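Packing and Wrapping, session 7: handling clear film and bags

Right, so last time we did boxes and I promised you something lighter. Clear plastic it is! I know it looks like the easy bit of the course, but thin stuff is where most of us lose time (me included – I once spent a whole January afternoon at Triltimier fighting one roll).

Start with the grip. Take hold close to one edge and take as little as you can get away with, so the rest is free to open out. If you grab a whole fistful you crease it, and a crease in clear film stays put and shows up on every shelf under every light. Lift first, then move sideways. Dragging it across the bench picks up dust and static, and then it clings to your sleeve and you're stuck peeling it off.

Clear plastic also plays tricks on the eye. It goes hazy when it moves, and it will show you a bit of colour that could be inside it or could just be shining off it. Tilt it a little before you decide which.

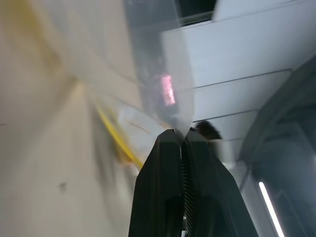
Pantelis Koutsoukos wanted to know whether all this still applies to the thicker bags, as he finds they slide out if you only hold the edge.

Good point, and yes, with thicker bags take a bit more, say 40 mm, and keep the fold flat between your fingers. The Bimura bags in the second drawer are good to practise on. Leave the Van Acker ones alone please, they're for the assessment.

For next time: pack 85 of the small sachets, in your own time, and jot down where you got stuck. Bring the sheet with you – and your own scissors if you have any, we're short again.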